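Grondden Work Table
Furniture for laundry and linen rooms

The Grondden is a plain wooden table from Dolberg, intended for folding, sorting and mending in laundry rooms, care homes and school boarding houses. It is supplied in one height and two widths, 744 mm and 800 mm, and both share the same top and legs.

The top has a light finish which leaves the grain in view. Small scratches and pale specks will show with daily use and are not treated as a fault under the terms of sale.
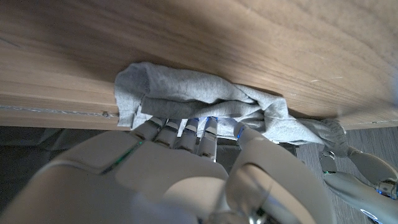

Wood grain and front edge, with light grey cloth.

Soft items such as jersey and knitwear may be laid directly on the wood. Before first use, staff should pass a hand along each edge and report any rough place to the supplier – fine knits catch easily. Heavy or damp loads should be spread across the top and should not be left in a heap overnight.

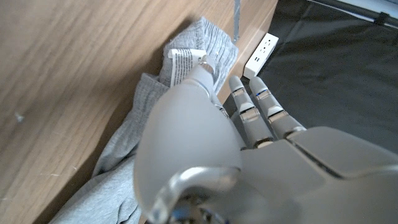 Care and cleaning

Wipe with a soft cloth, following the grain, and dry at once. Bleach and scouring pads must not be used. Light scratches may be treated with Flindus clear wax, applied thinly and left for two hours before the table is returned to use.

Ordering

Orders from institutions are handled by Umut Kocabaş at the Demirtaş showroom. Questions about repairs and replacement tops should be addressed to Osian Humphreys in the service department. Orders placed in December are delivered in the new year.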